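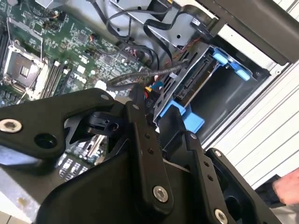 Réemploi des ordinateurs de bureau dans un établissement d'enseignement : que vaut la promesse ?
Rapport de projet, licence 3, parcours Économie et environnement
Lamduan Onsri
Remis le 30 novembre 2020

1. Point de départ

Le sujet m'a été proposé sous la forme suivante : « montrer l'intérêt environnemental et financier du reconditionnement des postes informatiques ». J'ai demandé à remplacer « montrer » par « évaluer ». La demande a été acceptée sans enthousiasme. Une bonne partie de la documentation que l'on trouve sur la question est rédigée par des entreprises qui vendent du matériel reconditionné, et il me paraissait difficile de partir de leur conclusion.

Le terrain est le campus de Munton, où une partie des postes fixes des salles de travail arrive en fin de garantie. L'établissement envisage de confier le lot à la société Altiser, qui reprend les machines, les teste et en restitue une partie remise en état. La brochure d'Altiser parle d'une « seconde vie garantie ». J'ai cherché ce que recouvrait le mot garantie : deux pages plus loin, il s'agit d'un engagement de moyens.

2. Méthode

J'ai travaillé à partir de trois sources : l'inventaire du service informatique, le devis d'Altiser et des entretiens avec des utilisateurs des salles. J'ai passé une partie du mois d'août à remettre l'inventaire en ordre, ce qui n'était pas prévu dans le calendrier et a pris plus de temps que les entretiens eux-mêmes. Certaines machines y figurent deux fois, d'autres ont changé de bâtiment sans que la ligne soit modifiée. Après nettoyage, il reste 1 778 postes. C'est ce chiffre que j'utilise dans la suite, alors que la présentation faite en conseil annonçait un parc de 4 000 postes. L'écart n'a pas été expliqué. Je suppose que l'on a additionné écrans et unités centrales, mais c'est une supposition.

J'ai mené 22 entretiens, courts pour la plupart. L'échantillon n'est pas représentatif : ce sont les personnes qui ont bien voulu répondre, donc probablement celles que la question intéresse ou agace.

3. Ce que le poste contient encore

L'argument commercial traite l'ordinateur comme un bloc que l'on sauve ou que l'on jette. En pratique, la valeur est répartie de façon très inégale. La mémoire et le processeur se retirent facilement et se revendent à part, et un châssis privé des deux n'intéresse plus grand monde. La carte mère d'un poste de marque a souvent un format ou des connecteurs propres au constructeur, ce qui limite son remontage dans un autre boîtier. L'alimentation vieillit, le disque aussi, et ce sont eux que l'on remplace en premier.

Le devis ne précise pas ce qui est réutilisé. Il distingue des postes « restitués » et des postes « valorisés ». Le second terme couvre aussi bien la revente des pièces que l'envoi en broyage. Pour un bilan environnemental, ces deux destinations n'ont pas le même sens, et les regrouper sous un mot flatteur rend le calcul impossible. J'ai demandé la ventilation par écrit. La réponse renvoyait à la brochure.

4. Le calcul du carbone évité

La méthode présentée est simple : chaque poste restitué est compté comme un poste neuf qui n'a pas été fabriqué. Cela suppose que l'établissement aurait acheté une machine neuve dans tous les cas. Or, dans plusieurs salles de Munton, les postes sont très peu utilisés depuis que les étudiants viennent avec leur portable. Une machine remise en état et placée dans une salle vide n'évite rien du tout. Elle consomme même un peu, si on la laisse en veille.

L'outil Jindetti, que nous avons utilisé en cours, permet de faire varier ce taux de substitution. J'ai testé plusieurs hypothèses. Le bilan reste favorable au réemploi tant que la substitution est élevée - ce que je ne conteste pas - mais il se dégrade vite dès qu'on la baisse, surtout si l'on ajoute le transport jusqu'à l'atelier. Je ne donne pas de résultat chiffré final, parce que le taux réel est inconnu et que je ne souhaite pas voir un nombre sorti de mon rapport repris dans une plaquette.

5. Les utilisateurs

Les réponses sont moins tranchées que je ne l'attendais. La lenteur est la plainte la plus fréquente, mais elle vise souvent l'ouverture de session, qui dépend du réseau et du profil itinérant. Changer la machine n'y ferait pas grand-chose. Plusieurs personnes se disent favorables au reconditionné « par principe » et préféreraient néanmoins un poste neuf pour elles-mêmes. Une enseignante du bâtiment Rungrueang a fait remarquer que l'on n'avait jamais demandé combien de postes il fallait. Je n'ai pas trouvé trace de cette question dans les documents consultés.

6. Limites

Je n'ai pas visité l'atelier d'Altiser. Je n'ai pas pu comparer le devis à une offre concurrente, aucune n'ayant été sollicitée. Les données d'usage des salles reposent sur les déclarations des personnes interrogées, l'accès aux journaux de connexion m'ayant été refusé pour des motifs que je comprends. Enfin, mon scepticisme de départ a sans doute orienté certaines relances pendant les entretiens ; le guide est joint en annexe pour que le lecteur en juge.

7. Recommandations

Mesurer l'occupation des salles avant toute commande, neuve ou reconditionnée. Exiger du prestataire une ventilation en trois lignes : postes complets remis en service, pièces réutilisées, matière recyclée. Demander une seconde offre. Corriger l'inventaire, et désigner un service qui le tienne à jour. Le remplacement du disque sur place, par l'équipe informatique, mériterait aussi d'être chiffré ; il n'apparaît dans aucun scénario.

Annexes : A. Guide d'entretien. B. Règles de nettoyage de l'inventaire. C. Hypothèses saisies dans Jindetti.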